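Kestis Issues Firmware Fix for Pellet Grill Controllers

November 27, 2022

Kestis has released a firmware update for the controller used in its Fukel line of pellet grills, following reports of temperature overshoot during startup. The update applies to units built from June onward and changes how the auger feeds pellets in the first 11 minutes after ignition.

Under the old firmware, the controller kept feeding at the full startup rate until the probe read 200 degrees. On grills with a heavy load of cold grates the probe lagged behind the fire pot, and excess fuel built up before the feed rate dropped.

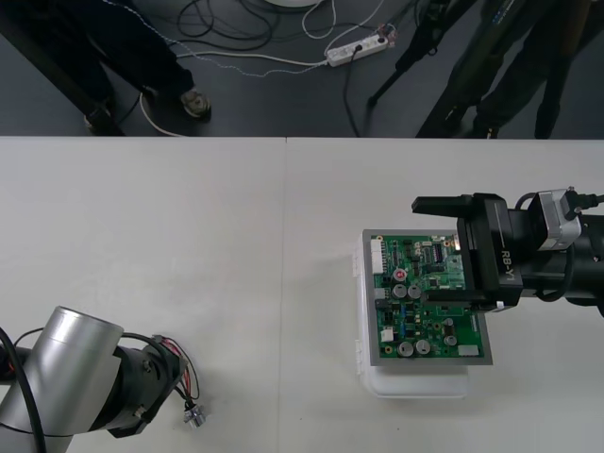
The new version steps the feed rate down in three stages and checks the rate of temperature rise between each one. If the rise is too fast, the fan slows and the auger pauses. The igniter timing has not changed.

"The probe is fine. The old logic waited too long to act on it," said Sowmya Thomas, controls lead at Kestis.

Nearly 3000 grills are covered. Owners with the wireless module can install the update through the grill's settings menu with the lid open and the hopper switched off. Owners without it can request a replacement controller from a dealer - the part number is 2178 and there is no charge. 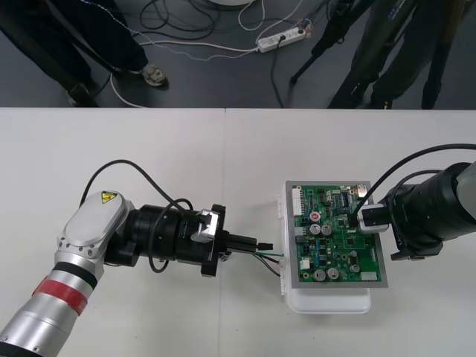
A silver robot arm over a white tabletop.

Mircea Stoica, who manages dealer service for the company, said the replacement takes four screws and two connectors. The probe does not need to be recalibrated afterward. Grills with the older dial control are not affected.

Kestis said a separate update covering low-temperature smoke mode is in testing - no release date has been set.

Recent items
Mudaliar Adds Cast Iron Grates to Two-Burner Models
Halusance Changes Regulator Supplier
Drip Tray Sizes for Offset Smokers
Natural Gas Conversion Kits: What Fits What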